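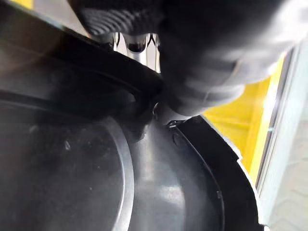 Home | Company | Products | News | Contact

Print this page | E-mail this release

Urkeo to Open Lalero Handling Cell to Visitors in March

Urkeo will hold an open day at its Essien site in March to demonstrate Lalero, a two-armed robot for picking and put-away in small storage rooms. Sessions start at 9:30 a.m. on Monday and repeat through the afternoon. Each session is limited to 31 visitors.

The demonstration covers the transfer of molded plastic parts between open shelving and a floor-level bin. The parts are black, glossy and curved, with a hollow interior. Surfaces of this type return uneven reflections to a vision system and offer few flat areas for a grip. Urkeo selected them for the open day after customers asked for trials on parts other than cartons.

Lalero runs with a multi-fingered hand on each arm. The control software, Zikora, plans both arms as one system and assigns each grasp to the left or right hand according to reach. An operator can stop the cycle, move a part by hand and restart without reloading the job. Release 3 of Zikora will be used for all sessions.

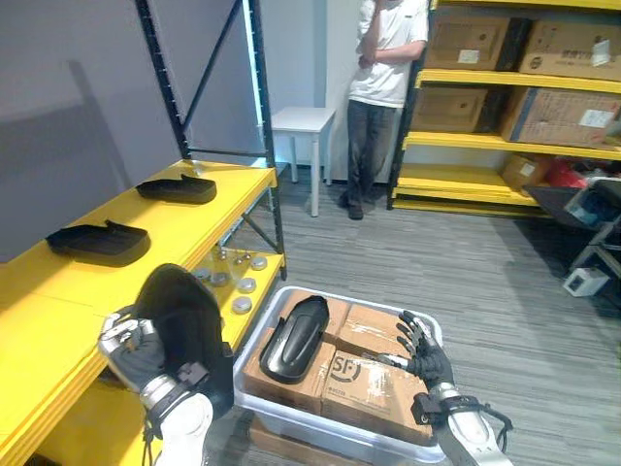 Lalero holds a molded part at the front edge of a yellow shelf, with a bin containing four taped cardboard boxes on the floor between its arms.

"Most of our inquiries come from sites with ordinary shelves, carpet or tile on the floor, and people walking through," said Kiprono Simiyu, applications manager at Urkeo. "We set up the open day in a room of that kind. Visitors will see the grasp, the lift and the release at normal working speed, and they will also see retries when a grasp is rejected."

Before the open day, the company ran 210 transfers with the same type of part. Logs from that run, including rejected grasps and operator stops, will be available in printed form at each session. Urkeo has not set a cycle time for this part type and will not quote one at the event.

Each session lasts 2 hours. The first part is a briefing on hand design, joint limits and cable routing. The second is the live demonstration, followed by questions. Visitors who wish to submit their own parts for a later trial may bring samples or drawings. Samples should be clean, free of sharp edges and labeled with a company name and a return address. Parts holding liquid or powder cannot be accepted.

Closed shoes are required in the demonstration room. Visitors must stay behind the marked line while the arms are powered. Photography is allowed during the demonstration but not during the briefing.

Registration is free and is handled through the events page on the Urkeo website. Places are assigned in order of receipt. Groups from one company should register together and name a single contact. Parking is available at the north entrance of the Essien site.

About Urkeo
Urkeo develops handling equipment and control software for storage and light assembly. Its products include the Lalero robot and the Zikora control package.

Shares: 31 | Comments: 2

Print this page | E-mail this release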